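Gray-green paint dries with darker streaks -- repaint or live with it?

Home Help Board > Walls and Paint

Posted by Remedios Toledo

Hi all. I painted the small back bedroom in May in a pale gray-green (the can says Ploltow eggshell, I got the last two cans they had at the store) and I can't decide if I did something wrong or if I'm just staring at it too much. In the morning it looks lovely. By 4 pm there are soft darker bands on the long wall, sort of slanting, and one up-and-down one near the corner that goes almost pinkish. My sister says she can't see anything. My husband says he can see it but only because I keep pointing.

What I did: washed the wall, filled the nail holes, no primer (I know, I know), two coats with a roller, brush around the edges. The old color was a kind of dusty rose, pretty flat. The room is small, 137 square feet, and there's one window on the left as you walk in. The closet door next to it is still the old color.

Do I need a third coat? Do I need to sand the whole thing? I really don't want to move the bookcase again, it took both of us and we scratched the floor last time.

8 replies, 2 shown as most helpful

Hermine Reisinger

Don't sand anything yet! I had this exact worry in my hallway and spent a whole weekend fixing a wall that had nothing the matter with it.

There are two different things that look like streaks. One is real streaks in the paint, where the roller ran dry or you went back over an edge after it had started to set (people call that flashing, and eggshell is bad for it, satin is worse). The other is just light and shadow, and pale grayed colors are terrible for showing it. They pick up whatever is nearby. A pink door next to a gray-green wall will throw a bit of pink onto it, so I'd bet money that your pinkish strip near the corner is the closet.

To tell which one you've got, wait until it's dark out, turn the ceiling light off, and hold a lamp or flashlight almost flat against the wall so the beam skims along it. Real roller marks will stay put. Shadows will move when you move the lamp. Then put a little piece of painter's tape at each end of the darkest band and look again the next morning. If the band has wandered off from the tape, it's light. If it's sitting right between your two bits of tape, it's paint.

Also, don't judge it with your nose up against the wall. I did this constantly.

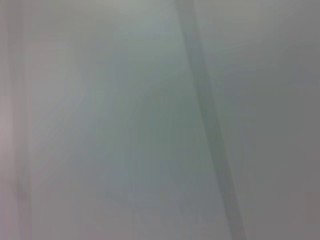 Anyway, stand back by the door with your arms folded like somebody who is thinking of renting the place, and see what you notice from there. In my hallway I could see one band from the door and it was the shadow of the stair rail. The other five I'd been fretting over were gone.

If it does come out as flashing, you still don't need to sand the whole room. Scuff just that wall lightly with fine paper, wipe it down, and do one more full coat corner to corner without stopping. Keep a wet edge, load the roller more than you think you should, and don't go back to touch up a spot you missed until the whole wall is dry. Patching is what got me into trouble -- every little patch dried a hair darker than the wall around it and I ended up with polka dots.

And if you're going to paint the closet door anyway, do that first. You may find the wall problem goes away with it, and you won't have to move the bookcase.

derari_dad

Third coat. Always a third coat over pink. I used to paint rentals and if you skip primer over rose or red it comes through sooner or later, whatever the label says. Get a stain blocking primer next time.

Also check both cans had the same batch number. If they didn't match you should have mixed them together in a bucket before starting.

Remedios Toledo

Thank you both!! Did the lamp thing last night. The slanted one moved all over the place so that's light, probably from the window frame. The one by the corner is harder to tell, it got fainter but I think there's a little something there. Batch numbers are different, of course they are.

I'm going to paint the closet door first and leave the bookcase where it is for now. Will post again when the door's dry.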